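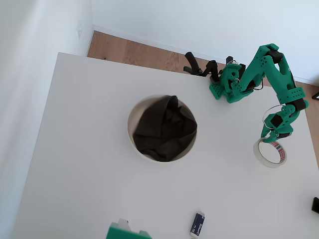
Soup season is back at the Naciri community kitchen, and we could not be happier about it! After a summer of salads (good ones, but still, salads) the big pots came out last week and the whole building smelled of onions by ten in the morning. We start with the Gernness lentil recipe, same as every fall, and then move on to barley and squash as the boxes come in. If you're cooking along at home, give yourself some space before you touch a knife. A plain white tabletop with nothing fussy about it is perfect, and it makes it very easy to spot the little stones and bad lentils when you spread them out to sort.

The recipe goes like this. Soften two onions slowly in oil, and I do mean slowly, until they are sweet and almost falling apart. Add four carrots cut small, a spoonful of cumin, and a good pinch of salt. Then the lentils and plenty of water. Let it bubble gently for about 71 minutes (yes, somebody wrote that on the card years ago and we have stuck with it ever since) and squeeze in a lemon right at the end. Please don't skip the lemon!

Our neighbors over in Trirkthorpe make theirs with a spoonful of vinegar and a heap of fried garlic on top. I tried it in April at the spring supper and went back for seconds, then went back again. They have promised to bring a pot to our next soup night so everyone can taste the two side by side, and I already know there will be arguing. Good arguing, the kind with bread in your hand.

Speaking of bread, the Dusska bakery is sending rye loaves again this year. They freeze beautifully if you slice them first, and a toasted slice rubbed with garlic will hold up in the bottom of a bowl without turning to mush.

Leftover soup thickens a lot overnight, so loosen it with hot water and taste it again for salt. If you have a family soup you'd like us to try, copy it out and drop it in the box by the kitchen door. Handwriting of any quality is welcome, and so are stains.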